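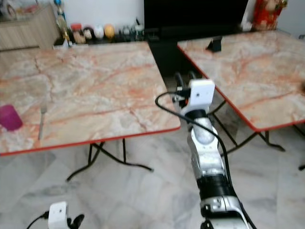 Two folding tables, tile floor.

District seats: where the petition stands

Quick one this month, the printer wants everything by noon and I'm typing this standing up.

Petition count first. 1426 signatures turned in to the county clerk. We needed 1,200 good ones. Clerk's office threw out 226 of ours. Duplicates mostly, plus people who signed with an old address, plus a whole sheet from Dawber where the date line was left blank. Do the subtraction and you get exactly 1,200. Not one to spare. So yes, it qualifies, and yes, my stomach hurts. If anybody files a challenge and knocks out a single line, we're short. Challenge window closes at the end of April, 5 p.m.

For those who joined after the winter mailing, the short version. Nesomano elects all six council members at large. Whole town votes on every seat. Been that way for decades. What you get is a council where nearly everyone lives up the hill, and the Fevora side, which is close to half the town and most of the Spanish-speaking households, has elected one member. Once. The measure would split the town into six districts, one seat each, and you have to live in the district you run in. The mayor stays town-wide. Nothing in it touches the school board, whatever the flyer said.

About that flyer. The one in the green envelope. It says districts will "cost the town two seats." No. Six now, six after. It also says the lines are already drawn. They aren't, there's no map at all yet. If the measure passes, the council has to hold three public hearings before a map is even voted on, and two of those have to be in the evening. We fought for the evening part. People who clean offices and work the packing line can't get to a 2 p.m. hearing, and that's when this council likes to have them.

Search this site Enter keywords Go

What the measure does not do, and I'd rather you heard it from us. It doesn't guarantee anybody a seat. Fevora could get a district of its own and still see three candidates split the vote and lose it. It happened in Dawber the first time they ran by district, turnout in the new seat was terrible. 600 votes total, and the winner got in by 26. They did better the second time around, mostly by starting registration in the fall insted of waiting for spring. We should be doing that now. We are sort of doing that now. 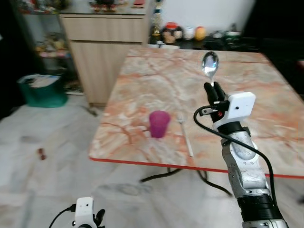 Registration then. You can register by mail, at the clerk's window, or at the DMV counter when you renew. You need to be a citizen, 18 by election day, and living in Nesomano. If you moved, even across the street, you have to update. If you changed your name, update. Green card holders can't vote but can speak at every one of the hearings, and can write letters, and we wish more would. You do not need to show papers to speak at a hearing. We've been asked this a lot.

Forms are in English and Spanish. The Spanish ones ran out at the clerk's window twice last month, so if they tell you there are none, ask them to print one. They have to. If they won't, write down the time and let us know.

Ballot language is still being argued over. The town attorney's draft calls it "a change in the method of election," which tells a voter nothing. Ours says "Shall the six members of the Nesomano Town Council be elected by district?" Plain. We sent a letter. No answer yet as of this morning. The council takes up the wording at it's next regular meeting, public comment at the start, two minutes each, sign the sheet before they gavel in or you don't speak.

Letters to the Plellus Courier: keep it under 200 words, include a phone number, they do call. Don't copy somebody else's letter, they ran two identical ones in February and it looked bad for us.

Rides to the meeting, same as before. Leave a message on the office line by noon that day and say how many seats you need.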